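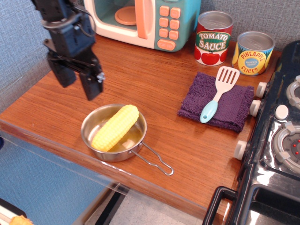
Play kitchen care: pans, plastic food and the countertop
Household notes, Gondthorpe Toy Library

A play kitchen that sees daily use picks up the same grime as a real one, mostly fingerprints and dried drink. The routine below covers a wood-grain top with a clear front guard, small stainless steel pans, molded plastic food, pretend cans and a toy microwave. Total working time is under an hour, plus drying overnight.

Supplies

Dish soap, unscented
White vinegar
Soft toothbrush (one kept for toys only)
Two microfiber cloths, one damp and one dry
Cotton swabs
Drying rack or an old towel

Clearing the top

Remove all loose food and pans before wiping. Crumbs trapped under a pan base will scratch a clear coat when the pan is pushed across it. Wipe along the grain with the damp cloth, then dry at once. Do not spray cleaner directly on the surface. Spray the cloth.

Plastic corn and other textured food

Corn is the slowest item in the set to clean. Dirt collects between the kernels and a cloth will not reach it. Soak in warm water with a few drops of dish soap for 5 minutes, then brush along the rows, then across them. Rinse under a running tap. If the piece is hollow and has a seam, squeeze it under water and watch for bubbles. A piece that bubbles should not be soaked again; wipe it with a soapy cloth in future and stand it with the seam down to drain.

Yellow plastic stains from tomato, marker and some hand creams. A paste of baking soda and water, left on for half an hour, lifts most of it. Skip bleach. It leaves the color uneven and makes the surface chalky.

Small stainless pans

Wash by hand. Wire handles are often only spot-welded or crimped to the rim, and the dishwasher loosens them. Check the joint each time: hold the pan in one hand and flex the handle gently up and down. Any movement at the rim means the pan comes out of use until it is fixed.

Never leave liquid standing in a play pan overnight. Colored water, syrup and pretend butter all leave a ring. To remove one, add vinegar to the depth of the ring, wait, and wipe in circles following the marks already in the metal. Rinse and dry with the second cloth.

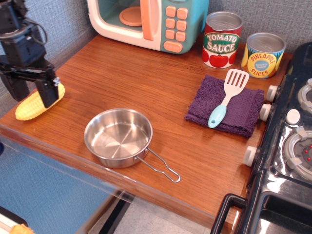
Clear guards and edges

Acrylic and similar clear plastics craze when cleaned with alcohol or ammonia, so glass cleaner is out. Use soapy water only. Run a cotton swab along the line where the guard meets the top, as this is where sugar and dust set hard. If the guard lifts, refit it before the next use.

Toy microwave

Open the door and lift out the turntable plate if it is removable. Wipe the cavity, then the window on both sides. Go around the buttons with a barely damp swab. On models with sound, take out the batteries first and check the contacts for white residue.

Cans

Printed labels do not tolerate soaking. Wipe the metal lids and leave the label dry apart from a quick pass with a wrung-out cloth. Discard any can with a lifted or sharp rim.

Frequency

Home use: monthly. Shared use: weekly, with the food washed more often during cold season. Our own set goes through the full routine every February and gets the short version the rest of the year.

Older sets

Painted metal pieces made before 1992 should be kept for display. Questions about older pieces can be left for Aminu Okafor at the front desk before 4 p.m.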